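Flumham Boat Owners – Questions

Rewiring a narrowboat: where should the new cable runs go?

Asked by Corina Frei, 6/28/18

We bought a steel narrowboat in the spring (she's called Srithong, name came with her, we're keeping it) and I'm in the middle of ripping out the old 12V wiring. Whoever did it last used household twin and earth for nearly everything, joined with choc blocks and a lot of tape. The lining is off down one side, so I've got a chance to do it properly and I'm quite excited about it!

My plan was to run everything low down, behind the cupboards, from the batteries at the stern to a fuse panel by the steps. A man on our moorings says I should go high, under the gunwale. The other thing is the insulation. The hull has polystyrene sheets behind the lining on that side and I've read that PVC cable shouldn't touch it. Can I leave the polystyrene where it is if I'm careful, or has it got to come out?

Longest run is to the water pump in the bow. I've no idea what size cable it wants.

2 answers

Fraser Dunbar

Oh, go high, definitely! I did mine two winters ago and I still open the locker just to look at it. Under the gunwale is the best place on a narrowboat because it's dry, you can get at it by dropping one strip of trim, and it's well away from the bilge. Anything low down will sit in damp sooner or later, and if you ever have a leak from the calorifier or the shower tray you'll be very glad the wiring is up out of the way.

On the polystyrene, you read right. The plasticiser in PVC moves into the polystyrene, the cable goes brittle and the foam melts into a sticky mess round it. I pulled out a length from the old lighting circuit and the insulation cracked in my fingers. You don't have to strip the whole hull if the sheets are sound, but keep the cable off them completely. Conduit or trunking all the way along, and watch the places where it drops down to a socket or switch, which is where people forget.
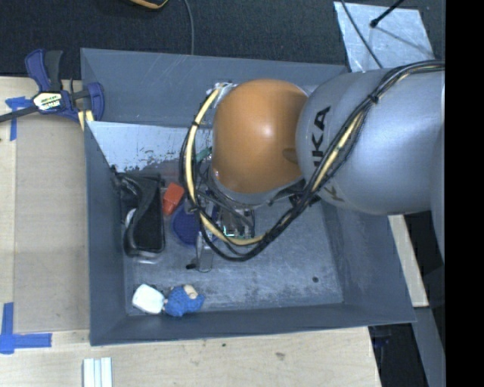 Use proper stranded, tinned cable if the budget will stretch, and plan where every bend goes before you cut anything. Solid core household stuff work-hardens with engine vibration and breaks, usually at the terminal, so all of that wants to come out. Then support it. I'm a great believer in ties and P-clips, and I put one at each side of every corner so the weight never hangs on the connection. Look at the black cables going over that KUKA arm, with a tie pulled round the bundle on top and another round the hose at the side. Don't pull the ties so tight that they bite into the sheath, and cut the tails flush or you'll shred your knuckles next time you reach in there.

For the pump, work it out from the voltage drop and not just from what the fuse will carry. Measure the real route, there and back, because the negative counts too. It always comes out longer than you think once you've gone round the bathroom bulkhead. Then go up a size anyway. My bow pump used to sound like a sick cow and with thicker cable it's a different pump!

Label both ends of everything. I wrote mine on masking tape, which fell off, so buy proper markers.

Davina Cruickshank

Agree with Fraser on nearly all of it. Two small additions.

Draw the circuit out first, even if it's only on the back of a wallpaper roll, and keep it on board afterwards. Our surveyor Cameron Tennant was delighted with ours – he spent most of his visit in the engine bay with it spread over the step. Mark the fuse size next to each circuit.

And leave spare ways in the fuse panel. We fitted one with 8 and thought that was loads, then came the second bilge pump and the USB sockets, and we were full by June. I'd also put draw cord in the conduit while it's open. You'll want it the minute the lining goes back up.

If you've got 240V on board as well, keep it in its own conduit, and get somebody qualified to look at that side.

Comments

Corina Frei: Thank you both, this is brilliant. High it is! The trim under the gunwale was coming off anyway. Fraser, did you take the conduit right through the bulkheads or stop it each side?

Fraser Dunbar: Right through, with a grommet where it passes any steel. Hole saw and plenty of patience. Mind the fuel pipe if yours runs down that side, mine was closer than I liked.

Rosalía Pastor: following, about to start on Kendon's and we have the same polystyrene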